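Orkel Boards > Methods and Papers > Does filtering handheld demos beat collecting more of them?

Page 1 of 1

fudge_factor
Posts: 212

Putting this in Methods because the Show and Tell people were unkind last time.

We have 3,044 handheld gripper demonstrations of one task: pick up a cup, set it on a saucer, let go, leave. The policy trained on all of them does fine until the cup handle faces away, at which point it behaves like somebody's uncle at a buffet. So in February we tried the thing everyone says they're going to try, and threw data out.

The filter is dumb on purpose. For each demo we compute how long the fingers hesitate between the first closing motion and the final one. Long hesitation, out it goes. No learned scorer, no reviewer with a clipboard. We called it Trudden because all the good names were taken by people with better results.

Setup, before someone asks. Same network, same training length, same arm. 300 evaluation trials per policy, cup pose drawn from the same list in the same order. The full-data policy got 200. The filtered one got 270. I stared at that for a while and then ran the labels check, because my first assumption with a good number is that I've swapped two folders.

Folders were fine. Tell me what I did wrong.

Reply 1
marginalia_k
Posts: 1,880

You picked the threshold after looking at the eval. That's my guess and I'd like to be paid for it.

Reply 2
fudge_factor

Threshold was picked on a held-out set of poses. Different cups too. I'm careless but I'm not that careless.

Reply 3
marginalia_k

Then my second guess is that hesitation is standing in for who was holding the gripper. Drop the slow demos and you've mostly dropped the slow people, and the slow people probably all had the same bad habit, such as coming in from above. So your method would be called "don't use Gary," and the hesitation has nothing to do with it.

Reply 4
lowgainlarry
Posts: 97

Every lab has a Gary. I am ours.

For what it's worth I'd bet against the Gary theory. When we trained on my demos alone the policy was slow but it got there. It was the fast, confident demos from one particular postdoc that taught it to knock things over. If anything I'd filter for speed in the other direction.

Reply 5
fudge_factor

Larry, you are an asset to science.

Marginalia, fair, and I can check it, since each demo has an operator tag. I'll do a version that drops the same number of demos but keeps the operator mix the same as in the full set. If the gain goes away, you win and I rename the thing.

Reply 6
Jae-hoon Do
Posts: 41

Hello, I collected a good share of the demos being insulted. A few practical notes, as the original post makes it sound as if they fell out of the sky.

Collecting was done in group sessions. Everyone started in the same room for the mapping and sync step, then spread out to whatever surface they were assigned. The first minute of most recordings is therefore people milling around getting a pose lock, and that minute gets trimmed before anything is called a demo. If the trim is late by even a little, you pick up fingers opening and closing on nothing, which the hesitation measure reads as one extremely indecisive grasp.

So part of what the filter throws out could be badly trimmed files. I'd call that a good thing for the filter to do, but it would be a different paper.
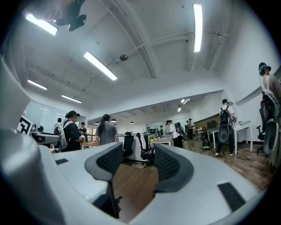

How does a late trim end up counted as hesitation?

The measure starts its clock at the first closing motion in the file, so any closing left over from the sync step starts the clock early, and all the walking and reaching that follows is added to the hesitation time of a perfectly ordinary grasp.

I have a script that flags these by checking whether the gripper moved more than an arm's length between the first close and the last. It isn't pretty. It was written at 2 a.m. and the comments reflect that.

Reply 7
marginalia_k

So now there are three explanations: the operators are hesitating, the operators are Gary, or the scissors slipped. I was happier with two.

Reply 8
woo_user_9
Posts: 6

New here, apologies if obvious. Couldn't you just fix the trims and train on everything again? If that gets you to the filtered number then the filter is just a trim repair tool.

Reply 9
fudge_factor

It's obvious in the sense that I should have done it first, yes. Welcome to the board.

Jae-hoon, please send the script, rude comments and all.

Reply 10
lowgainlarry

Before everybody rushes off to retrain, I'd like to register a complaint about the task. Cup on saucer has one way to fail that matters, the handle. A filter that removes fumbling also removes most of the demos where somebody dealt with an awkward handle, because awkward handles are what make people fumble. And yet the filtered policy got better at handles? That bothers me more than the trims do.

Reply 11
fudge_factor

It bothers me too. I looked at the pose breakdown and nearly the whole gain is on handle-away. Handle-toward was close to perfect for both.

My hand-wavy story is that the fumbling demos teach the policy to pause near the cup, and once it pauses it never sees a reason to stop pausing. The arm hovers there until the trial times out. Most of the full-data failures were timeouts, and drops were rare. The filtered policy commits. Sometimes it commits to something silly, but usually the cup goes on the saucer.

Reply 12
marginalia_k

That's the old copycat business with a new hat on. The network learns "I was still, so I'll stay still." You could test it without touching the data: drop the gripper history from the inputs and rerun the full set. If the hovering goes away, your filter is treating a symptom.

Reply 13
Jae-hoon Do

I disagree with this one a bit. We did remove history on the Fudurell arm last year for another task, and the hovering got worse. Without history it couldn't tell whether it had already tried to close. I don't think there's a clean choice there. It may depend on how much of the pausing is in the data to begin with, which again makes the filter look sensible.

Reply 14
marginalia_k

Different arm, different task, different year. I'm not saying it's wrong. I'm saying I wouldn't lend it money.

Reply 15
fudge_factor

OK, I've run the cheap parts. Jae-hoon's script plus some swearing gives this:

The late trims are real and there are plenty of them, but most of what the filter removed was trimmed correctly. I watched a pile of those at double speed and they're plain old human dithering. Fingers close, open, shift over, close again. One operator appears to be reconsidering their career.

Operator mix: the filter does lean on certain people. Larry's lab can relax, as none of them is Larry. The matched version is training now.

I haven't started the fixed-trim, everything-in run because it has to wait for the same machine, and the machine is shared with people who think cups are beneath them.

Reply 16
woo_user_9

Are you going to rerun the eval with the same pose list or a new one? If it's the same list every time and you keep adding variants, at some point one of them will win on luck.

Reply 17
fudge_factor

You've got six posts and you're already the most annoying person here. New list, drawn once, used for all four policies, the two original ones included. That does mean somebody has to stand there and reset a cup all over again, and the somebody is me.

Reply 18
lowgainlarry

Four policies at 300 trials each. Bring a chair.

Also please include a second cup. I'm begging. Something with a handle that isn't a perfect circle.

Reply 19
marginalia_k

Seconding the cup. Also post the timeouts separately from the drops in the new table, because if the matched-operator run fixes timeouts and leaves drops alone I'll have to give up the Gary theory, and I'd like to see it coming.

Reply 20
fudge_factor

Matched-operator training finished. Loss curve looks like every other loss curve, so no news there. Evals start once I find the second saucer.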